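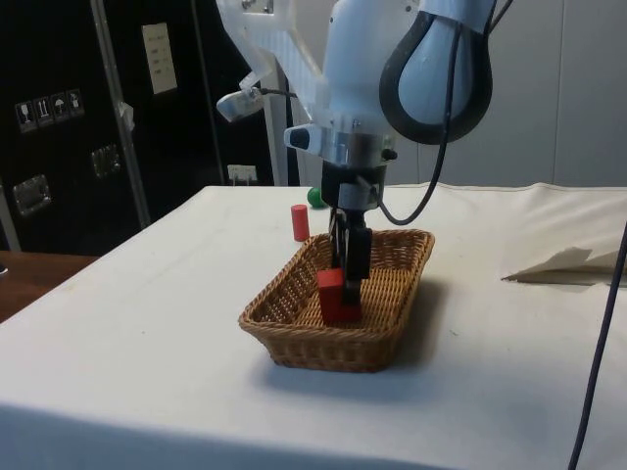

Gripper closed on the red block, inside the basket.

CUREVHOLM SHARED WORKSHOP - ARM BUILD GROUP
Minutes, April meeting

1. Opening
Meeting opened at 7:10 p.m. The minutes of the March meeting were approved after the word "triumph" was struck from item four.

2. Gripper
The new printed fingers from the Fokmont files are on. The old set lasted 12 evenings, two of which were spent looking for a screw. It was agreed to keep the black filament, as we own 3,000 grams of it and are unlikely to be offered anything for it.
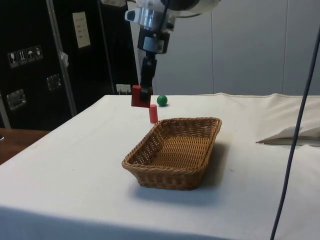 The wrist cable was discussed at length. One member wants it clipped tighter, another wants it left with slack - both were invited to write this down and neither did. Carried over.

3. Pick tests
The log sheet now has 48 lines, 44 of them legible. Block, cylinder and ball stay as the standard set until further notice. A motion to add an egg was defeated.
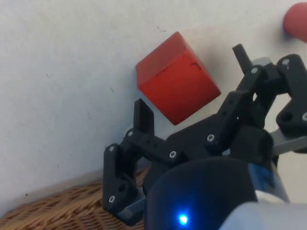 Asked from the floor: do we need to recalibrate every time the fingers come off?
Reply: Every time, and the person who took them off does it.

4. Software
The Sternov branch is merged. The Rojanasak branch is not, and its supporters asked that their disappointment be minuted. It is minuted.

5. Table and storage
The basket stays on the table between sessions and is not to be used for mail. The tablecloth is due for a wash; the chair looked around the room and got no takers.

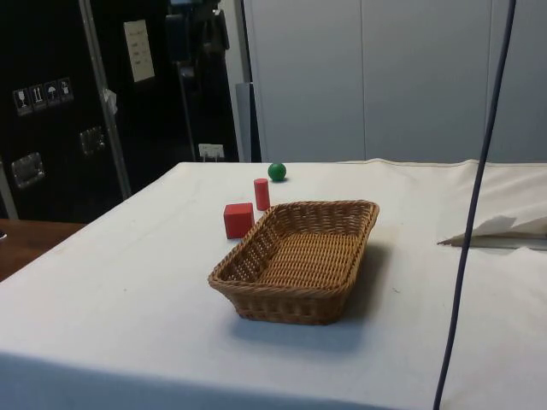
Basket empty, with the cube, cylinder and ball beside it.

6. Any other business
The heating timer is still set for last winter's hours. Bring a sweater.

Meeting closed at 8:25 p.m. Next meeting in May, same room, with the cable first on the agenda.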